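Oluwatosin Etim
22nd May

Carpet week at Benbridge, day two. Notes as I go, mostly for whoever does the next room.

Vacuumed the whole floor twice before doing anything else. The second pass went across the first one. 40 minutes for both.

Spots next. Cold water and a white cloth, blot from the outside in. The stain by the door took 30 minutes and I'm still not happy with it - going back to it tomorrow.

Chair marks are easier. Damp cloth over the dent, leave it, then lift the pile with your fingers. The Haugen brush is too stiff for this, use a soft one.

Please don't drag anything across the carpet. Two people to lift, and put it down where it's going to stay.

Keep plastic film on whatever came with it until the vacuuming is finished. It peels off in one go if you start at a folded edge. Peel slowly or it tears.

Film goes in the general trash, cardboard goes downstairs. The Marner bags split when they're full, so double them up.
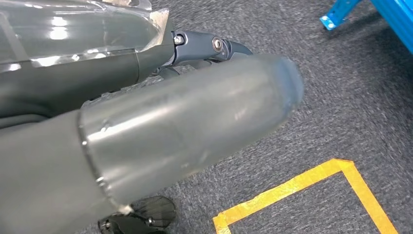 Rooms & Floors

Carpet, overhead lights on, clear film still on. Door side tomorrow, then the Clidside room - same order, vacuum first.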